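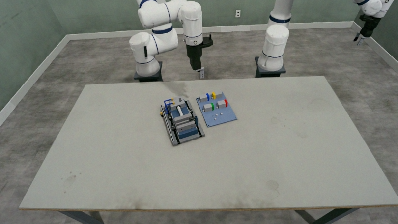 Building the two-arm vise cell in simulation

Filed under: Robotics Club > Tutorials > Simulation

This tutorial covers the starter cell for the spring project. Your team will write a program that makes one arm pick a colored part off the board and place it in the vise. The second arm is there for the later handoff task and can stay parked until then.

You need the Nomeck simulator installed and the Eston project folder copied to your own drive. Don't work out of the shared folder. Two teams did that in January and overwrote each other's poses.

1. Load the cell

Open Eston and choose the file named cell_start. Let it finish loading before you press Play. On the older lab computers this can take a minute or two.

Check that both arms are mounted behind the table and that their grippers point down. If an arm is lying through the tabletop, the joint file didn't load. Close the project without saving and open it again.

2. Set the home pose

Select the left arm and open the joint panel. Jog it until the gripper is over the table, to the left of the vise, with clear space below the fingers. Save this pose as home_left.

Do the same for the right arm, but keep its gripper out past the right side of the table. Save it as home_right. Every program you turn in has to start and end at these two poses.

3. Teach the approach points

Each part gets two points: one above it and one at grasp height. Set the upper point 100 mm over the part. Move down in a straight line from there, and never swing in from the side, or you will catch the part next to it.

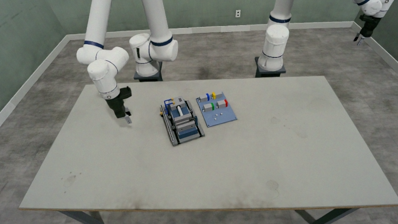
Start with the yellow block. It is small, but it has no colored end to keep track of, so you can leave orientation alone for now. Once that works, go on to the white blocks with the green and red ends. For those, write down which way the colored end faces before you teach the grasp.

Leave the tiny white pegs for last. They need a slower closing speed and a narrower opening.

4. Place in the vise

Add a point above the vise jaws and a second one at release height. Watch the blue tube on the left when you choose your path. The simulator treats it as solid, and touching it ends the run.

Open the gripper fully, wait half a second, then go straight up.

5. Run and log

Set the run counter to 110 and turn off the live view so it goes faster. The log lists each failed run with the step number where it stopped. Fix the step that fails most often, then run the whole set again. Logs stop recording at 3,000 lines, so clear yours between sets.

Submit your program and your last log together. Teams have 14 days from the first lab session. Late logs are still read but don't count toward the Bitent round.

Related

Jogging in joint mode and tool mode
Handoff task: using both arms
Reading a Usman collision log
Gripper speed settings for small parts

Contact the club | Copyright Eston Robotics Club | Back to top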